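Plivcombe Hand-Held Gripper Trial: Frequently Asked Questions

Which grippers are being compared?
Two: the Garix parallel jaw and the Jandis soft finger. Both mount on the same hand-held tool with a wrist-view camera.

Is an arm required?
No. Recording is done by hand. The Lappalainen arm is used only for playback.

Which controller firmware is supported?
Build 827 or later. Earlier builds drop the jaw position signal when the camera reconnects.

How long is one recording?
Stop at 170 seconds. Longer files are split and must be joined before upload.

Why do small parts near the lens look soft?
Focus is fixed. Items close to the camera blur — so does the far background. White, oval, tablet-like pills on a teal plate are sharpest near the middle of the view. 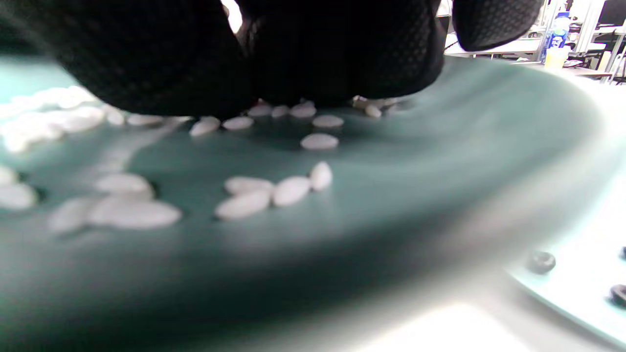 Refocusing between takes invalidates the calibration. Leave the lens ring alone and change the approach height instead.

Can I wear gloves?
Yes. Use the same pair for the whole set and enter the color in the log.

How many takes are needed per gripper?
Nine, in sets of 3. Failed grasps count and should be uploaded with the rest.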